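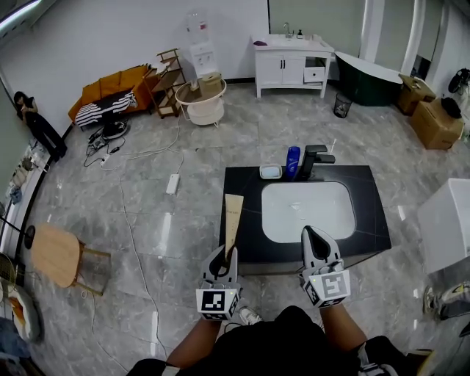
**jrivadeneira**
I run eight motorcycles for deliveries in Clivton, and from December the city wants a courier permit for every rider, 170 per year each. My question is about the box size rule. The form asks for the outside height of the box, and I have only a wooden ruler. Is this accepted, or must a workshop sign the paper?

**torres_cargo**
Ruler is fine. I wrote the numbers by hand and they stamped it. The fee is the real problem. For eight riders you pay more than I earn in a slow week.

**Plidura_Dispatch**
I don't agree with Torres. In the Orkmont office they refused my form and sent me to a workshop. Also, you forget the company license, which is 1195 and must be paid first.

**torres_cargo**
Orkmont is another district, they have their own form.

**Plidura_Dispatch**
The form is the same. I have both on my desk.

**jrivadeneira**
Thank you both. Does the 1195 include the insurance deposit of 3000, or is it separate?

**Plidura_Dispatch**
Separate. You get the deposit back if you close the company, but I don't know anyone who has received it yet.

**jrivadeneira**
Then I will register four riders now and the others later.

Joaquín Rivadeneira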